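Trollitier: the wash-up corner

Notes and pictures from the shared kitchen at Trollitier, February 2026. Nives Ferri sorted the sink cupboard and kept only what gets used. The long shelf is still to do — it needs 3 new brackets first.

On the dark grey table: white tray, yellow sponge, small red bottle. 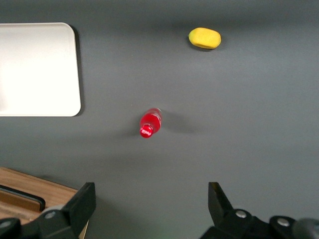 Trays go back on the rack by the door at night. Sponges are changed every fortnight, and the spares are in the Lomari box on the top shelf.

The shelf should be up by July. Anything left over goes to Ciston.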